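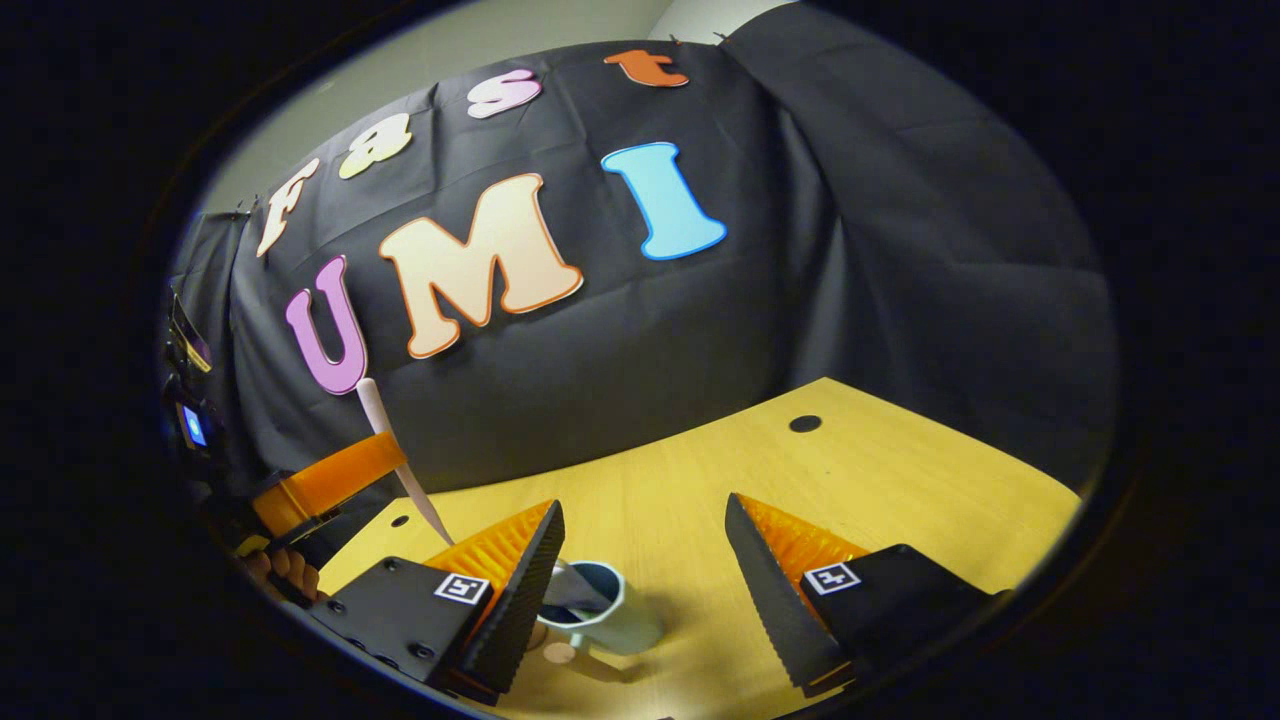 Stelios Lambrakis meint ja, Schaumstoffbuchstaben auf schwarzem Stoff hielten mit Nadeln keine zwei Wochen, ich solle gleich Klettband nehmen. Mag sein! Ich bleibe trotzdem erst mal bei Nadeln und Klammern, weil ich ständig umhänge.

Pratberg, Notizen zur Buchstabenwand

In diesem Ordner sammle ich alles rund um den Schriftzug "fast UMI": oben klein, unten groß, möglichst bunt (das M durfte ruhig das dickste werden).

schablonen/ – Vorlagen zum Ausschneiden
stoff.txt – Maße und Faltenwurf, noch lückenhaft
farben.txt – Mischungen, Rosa fehlt

Letzte Änderung: 6. Juni 2021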